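Notebook, living room set, Benham
13 July 2024

Long one today, writing it up before I forget which changes I made and when. We're back on tidy-up tasks for the Tudero model, which means cloth, the loveseat, the coffee table and whatever small stuff ends up on it. The running total stood at 676 usable episodes when I unlocked the door. I wanted 13 good ones out of each task variant before lunch and, well, lunch was late.

First thing was the wrist views. I'd been grumbling since May that the close-up streams don't get checked until somebody is already training on them, so now there's a check before the first take: pull one still from each wrist, look at it full size, and only then press record. What I want to know is how much of the view the hardware eats up, and whether there's enough background left over for the model to learn anything from. A still like the next one goes in the log with the settings next to it.

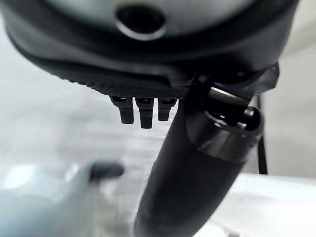

Ojo wrote back under the draft of this entry that the wrist streams shouldn't get a vote at all on the big cloth tasks, and that I should train once with head view only before spending another morning on them. Fair enough! I'm not convinced, though. When the cloth gets bunched up between the two hands, the head view loses the fingers completely, and I'd like the model to have something to go on at that point. But I'll do the run with head view only, so we can stop arguing from memory. I've put it in the queue with a 155-episode subset, same split for both versions.

On to the cloth itself. The blue one is a pain and I love it. It's thin, it twists up if you so much as look at it, and there's always one more corner hiding in the bunch. My old habit when driving the arms was to regrab quickly the second I saw a twist, and when I play those takes back they look frantic (the model picks that up too, it does this nervous little double pinch that is one hundred percent me). So the new house rule is slow hands. Hold, let the cloth hang, look for the hem, then move. If you can't find the hem, say so in the notes and keep the take anyway, labeled "searching".

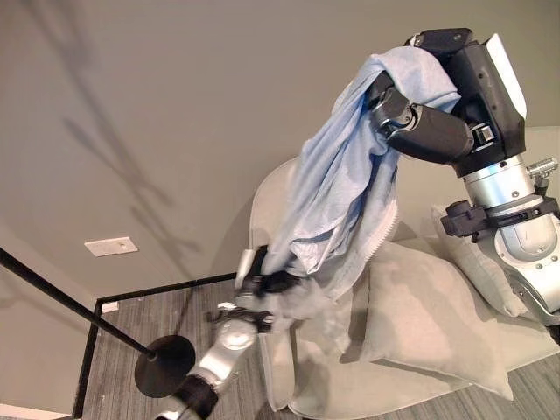

The label matters more than I used to think. Back in May we threw out every take with a pause in it, and the model we got never paused either, it just plowed ahead with a knot in its grip. I'd sooner have a bunch of slow, slightly boring episodes with the searching left in. The cap is 300 seconds per take. After that, stop, save, reset the cloth, go again. Don't trim the front end either, please, Esska's loader wants the first bit where the arms are still at rest, and it drops the whole episode without a warning if that bit is missing. Cost me an hour.

Small objects next. These are harder to film than cloth and easier to do, if that makes sense. At close range everything goes soft, and dark things next to other dark things turn into one big blob. I tried more light and it mostly gave me brighter glare on the metal. What did seem to help was coming in slower over the last stretch, so there are at least more pictures of the approach to choose from.

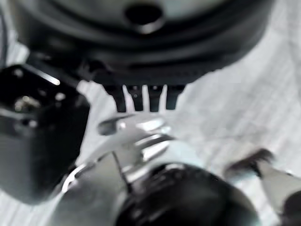 I'm keeping the blurry takes in for now with a "soft" tag so they can be filtered later. Tag it once per episode, at the end, don't try to mark the exact moments (I did that for a while and it's a great way to hate your job). If the view stays soft through a whole batch, stop and recheck the wrist stills before doing more.

Then there's the reset, which is where I lose the most time and where I get sloppy. By the tenth take I'm putting the pillows back in exactly the same spot, the same way round, and the throw always lands on the same arm of the loveseat. The model will happily learn my habits instead of the task. So from now on the start layout gets picked off the list, not by whoever is closest to the furniture, and we grab a wide still of the room before each new layout.

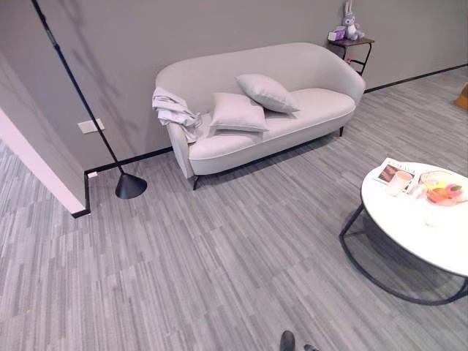 Things that are allowed to move between layouts: pillows, throw, magazine, cup, bowl, and the bunny. Things that stay put: lamp, both tables, the loveseat itself. I know moving the loveseat would be good for variety, but then the arms need their reach checked all over again and I don't want to do that halfway through a batch. Maybe its own session.

Still to do: start Ojo's comparison, ask Esska if the loader can at least print something when it drops a file, and rename the folder I called "new_new". Also the "searching" label is spelled two ways in the sheet, both mine. I'll fix that before the next upload.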